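Search Lellia Type a word or topic Go

Countersunk socket bolt

Updated in March by the Lellia hardware desk
291 shares 4 comments

A countersunk socket bolt is a threaded fastener with a flat top, a cone-shaped underside and a six-sided hole for a hex key. It is a wonderfully tidy piece of design: a bolt that holds parts together and then all but disappears into the surface.
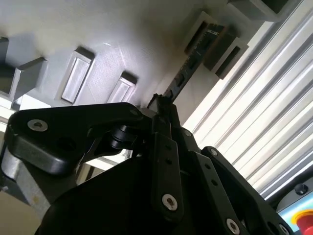
Shape and fit

The cone under the head sits in a matching recess, called a countersink, cut into the upper part. Metric bolts of this type usually have a 90-degree cone, while inch sizes commonly use 82 degrees. Mixing the two is a classic mistake – the head will touch only along a thin ring and may work loose.

Length is measured over the whole bolt, head included. Most other bolts are measured from under the head, so it pays to check before ordering.

The socket

The hex socket allows a firm turn in places where a wrench could never reach. It is fairly shallow in a countersunk head, and a worn key can round it out quickly. Clean out any dirt or paint first, then push the key all the way in.

Finish

Silver-colored bolts may be stainless steel or plated steel, and the two can be hard to tell apart by eye. Set into a black part, a bright head stands out beautifully. Black oxide bolts blend in, but need a little oil to keep rust away.

Centering

The cone pulls the part toward the center of the hole as it tightens. That is lovely for hinges and cover plates! With several bolts in a row, though, even small drilling errors show up, and the last bolt may refuse to sit flush.

Collections

The Drerkenitz Fastener Museum keeps more than 2,000 bolts and screws, 400 of them countersunk. Its oldest drawers came from the Laizer works in Arholm, and many still have their handwritten size labels.

See also: Cap screw, Countersink bit, Hex key, Thread locker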